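Reusable cloth wrapping for presents, is it worth it?

Home > Forum > House and Home > Saving Money

kettle_north
Posts: 64
I am thinking to stop with wrapping paper this December. Last year we filled one whole bin bag with it. A shop near me, Kurnia, sells cotton squares but they want a lot for the big ones. Does anyone use cloth for all the presents? Does it come back to you, or do people keep it?

plumjam
Posts: 1,280
It doesn't come back. I gave away nine good pieces and I got two again. Inside the house it works very well, outside the house you must count it as part of the gift.

orozco_fan
Posts: 300
I don't agree with plumjam. In my family everybody returns them before they go home, we put a basket by the door. But you have to say it clearly the first time, and my sister-in-law was a little offended.

And please don't buy the squares. Orozco has remnants by the metre at the back of the shop, much cheaper. Cut with pinking shears and no hemming is needed.

kettle_north
Thank you both. Is pinking enough for cotton? I am afraid that it frays in the wash.

plumjam
It frays. Slowly, but it frays. Hem it or choose something which does not fray.

Tundon_Lane
Posts: 386
I come from a country where we wrap with cloth for weddings, so I allow myself a long answer.

For a beginner I recommend felt or a similar stiff fabric. It doesn't fray and you don't iron it. The bad side is that it is thick, so the knot becomes big and ugly. I don't knot it, I gather it in the hand and tie with a ribbon. For bottles this is very nice.
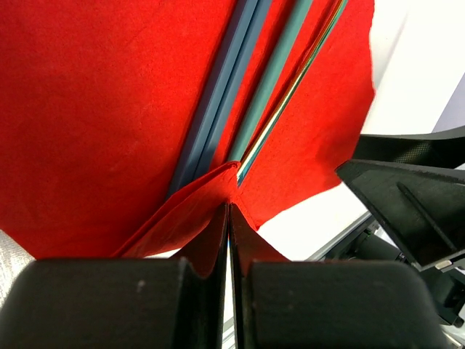 The size is the most common mistake. Lay the present on the diagonal, and the cloth should be three times as long as the present. If you measure it like paper you will be short at the corners. I also keep the ribbons in the same drawer, otherwise I buy new ones every year and then nothing is saved.

orozco_fan
Three times is too much for a flat book, I think. Two and a half is fine.

Tundon_Lane
For a book, yes, you are right. I was thinking of boxes.

plumjam
Felt in the washing machine comes out like a biscuit. Only my experience, with the cheap one from Denever.

kettle_north
I will try cotton for the children and paper for the neighbours. I go to look at the remnants tomorrow morning.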